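Na sexta-feira fui finalmente ao dia aberto da Clident, a clínica e laboratório de próteses que abriu na antiga fábrica de botões, e ainda estou com os pés doridos de tanto andar (a culpa é dos sapatos, não da casa!). Quem me conhece sabe que eu e as cadeiras de dentista temos uma relação complicada desde miúda, por isso a minha irmã achou graça quando lhe disse que ia lá de livre vontade, sem consulta marcada e sem dor nenhuma.

Cheguei às 9h30, com um café ainda na mão, e fui posta no grupo do Tane Tipoki, técnico de prótese, um senhor de voz muito calma que veio trabalhar para cá depois de anos na Cosgrove. Éramos uma mistura engraçada: uns quantos estudantes, um casal à espera de implantes e eu, com o meu caderninho e a minha ponte provisória.

Começámos pela sala dos modelos em gesso, que eu imaginava já coisa do passado. O Tane explicou que guardam 1.000 modelos em arquivo, cada um na sua caixinha com etiqueta, e deixou-nos pegar num deles. É estranho e um bocadinho comovente ter na palma da mão os dentes de uma pessoa que não conhecemos — com os seus desgastes e aquele canino ligeiramente torto.

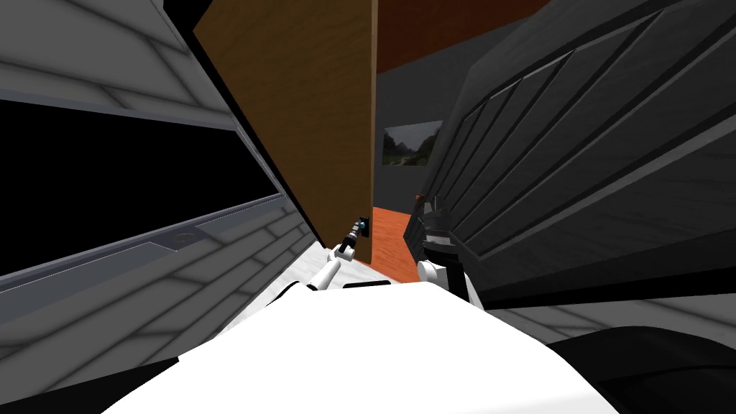 Depois passámos à cerâmica, e aí confesso que fiquei para trás do grupo mais do que uma vez. Uma das técnicas estava a pintar um incisivo com um pincel finíssimo, camada sobre camada, e contou-me que usa 2 tons só para a zona junto à gengiva. A escala de cores da casa chama-se Prulilska e eu passei um bom bocado a comparar as amostras com os meus próprios dentes num espelhinho de mão, o que me deixou menos vaidosa do que tinha entrado.

A parte da clínica foi mais rápida. Vimos um gabinete, sentei-me na cadeira (sentei-me mesmo, e até me reclinei!) e perguntei tudo o que me apeteceu sobre anestesia, pontos e inchaço. A higienista respondeu com uma paciência de santa e recomendou-me comida mole e fria para os primeiros dias depois da cirurgia, coisa que eu já sabia, mas que é sempre bom ouvir quando se gosta tanto de gelado como eu.

No fim houve chá e bolo de laranja no pátio, e fiquei à conversa com a senhora do casal, que vem de Stikness e apanha o autocarro 183 até à porta. Trocámos números de telefone e receitas de sopa passada. A minha cirurgia ficou para janeiro, e ela prometeu ligar-me na véspera.

Para quem quiser ir, a próxima visita ainda não tem data, mas deixam o nome na receção e eles telefonam. Levem sapatos confortáveis.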